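The Koleck Bench Notes, October 31, 2023

House rules for the folding table, second try

I promised Sofia Morais I'd get the new rules into the newsletter before anyone else asked me in the hallway, so here goes!
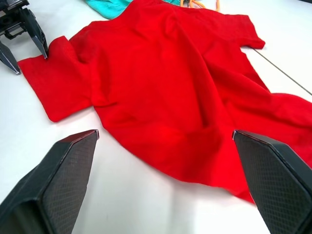
What changed

Mostly the order we do things in. Under the old sheet you could start a T-shirt run with the fabric any which way, and then we'd all argue later over whether a bad fold was the arms' fault or ours. From now on the starting state gets written down before either arm moves – flat, rumpled or bunched, pick one. If the shirt is flat but a bit rumpled, write both words. I'd much rather read a fussy note than guess.

Rule two is hands. If the arms are powered, yours stay off the tabletop, even to tug one little sleeve straight (I know, I know, I've done it too). Pause the run, wait for the pause light, then reach in. A run with a hand in it gets marked as assisted and stays out of the totals.

Rule three is the one Bríd Mac an tSaoi fought for, and she was right. Check the finger pads at the start of each shift and again after 100 runs. Lint builds up in the grip pattern and you won't notice until a hem starts slipping. We went back through 481 runs from the Bristarley site and 35 had no pad check logged at all, which was a little embarrassing for me, as I wrote that log sheet.

The printed copy is on the Endarer shelf. Send me your gripes before March, when the whole thing gets looked at again.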